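The planner is at 28 timeouts since Sunday, and I've stopped taking it personally.

Background for those who skipped the last post: Brisik is the little task planner Valentin Moser and I have been bolting together to get a processor from a printed holder into a motherboard socket. It plans, the arm moves, and then the log fills up with opinions. The log from the last batch ran to 1,679 lines, most of them the same warning about a stale transform.

The stale transform was mine. I had the fixture pose cached at startup and refreshed "when needed," and I never wrote the part that decides when it's needed. So if the tray got nudged between trials, Brisik went on believing in the old one with total confidence. Valentin found it by reading the code, a method I had not considered.

Now the pose is looked up again before every approach, which costs 86 milliseconds. I can live with that. I've spent longer than that picking variable names.

Perception is the next headache. Shiny slats, shiny heat spreader, shiny chassis: the segmenter loves all of them equally. Győző Juhász suggested masking out everything beyond the tray outline before looking for the part, and that killed most of the phantom detections. The ones left over are all on the processor's own glare, so at least it's now wrong in the right neighborhood.

The socket side is calmer. I match on the retention frame and ignore the pins, and I crop hard, down to a 64-pixel margin. The memory slots kept winning the match otherwise. They're long, dark and parallel, and apparently my template has a type.

Still to do: a proper retry state (at the moment "retry" means I press the up arrow and Enter), and a config file that doesn't live in three places.
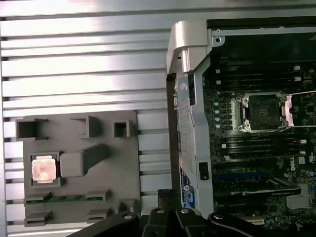
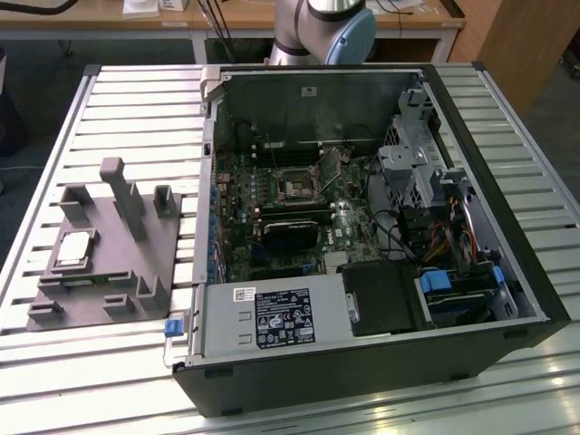

*Processor in its nest on the gray fixture, socket still empty, from two viewpoints.*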